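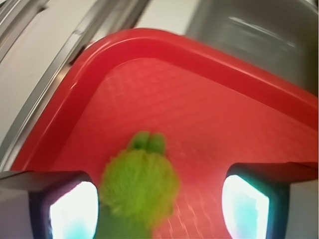
1/ Hilo de la bandeja roja

Llevo desde noviembre intentando que los juguetes pequeños tengan un sitio fijo y por fin hay uno que aguanta: una bandeja roja de plástico. Os cuento, que varias me preguntasteis por privado.

2/ El sistema de antes era un cajón hondo. Todo dentro, todo revuelto, y para sacar un peluche había que volcarlo entero en la alfombra. Cada tarde lo mismo. Cada tarde yo de rodillas buscando piezas debajo del sofá.

3/ Luego pasé por la fase de las cajitas con tapa (compré 6 de las Stamis, monísimas). Duraron una semana. A los peques no les gusta abrir tapas y a mí tampoco, para qué engañarnos.

4/ La bandeja es roja chillona, con el borde levantado y redondeado. El fondo tiene una cuadrícula finita en relieve. Yo la quería más discreta, en gris o algo así, pero ahora le veo la gracia: desde la puerta ya sabes dónde va todo.

5/ Y el verde lima encima del rojo se ve que no veas. El bicho peludo ese es el favorito de la casa. Tiene cuerpo de pompón, dos cositas redondas arriba y una especie de tallo verde más oscuro por debajo. ¿Verdura? ¿Monstruo? Aquí hay dos bandos y ninguno cede.

6/ Yo soy del bando verdura. Las cositas de arriba para mí son hojas. En el otro bando dicen que son orejas y que no se habla más.

7/ Normas de la bandeja, que son pocas:
- Solo peluches pequeños y cosas blanditas.
- Si no cabe, se cambia por otro.
- Nada de plastilina. NADA.
- Se recoge antes de cenar, aunque sea a medias.

8/ Lo de cambiar uno por otro fue la parte difícil. Había 20 muñequitos en danza y ahora fuera hay 10. Los demás están en una bolsa en el altillo y vamos rotando. Cuando bajan otra vez los reciben como si fueran nuevos, una maravilla!!

9/ Me preguntáis dónde la compré: en la tienda de menaje de Murkport, en la zona de bandejas de comedor. O sea que de juguetes no tiene nada, es para llevar platos. En Varnen tenían una parecida, pero con el borde muy bajito y se salía todo al levantarla.

10/ Limpieza: paño con agua templada y un poco de jabón. En la cuadrícula se mete pelusa (con peluches, imaginaos), así que le paso un cepillo de dientes viejo cuando me acuerdo. Que no es siempre.

11/ El bicho verde lo lavo a mano, con agua fría, y lo dejo secar sobre una toalla. Al principio se queda hecho un trapo y cuesta mirarlo, pero lo cepillas con los dedos y vuelve a ser él.

12/ Edito para las que preguntáis por la estantería: es la Girard baja, heredada de mi hermana, no sé si la siguen haciendo. La bandeja va en la balda de abajo, asomando un poco para que puedan tirar de ella sin ayuda.

13/ Siguiente batalla, los lápices. Tengo un bote, dos estuches y una lata de galletas y no me convence nada. Si alguien tiene un invento que funcione con niños que pierden los capuchones, dejádmelo en comentarios, por favor.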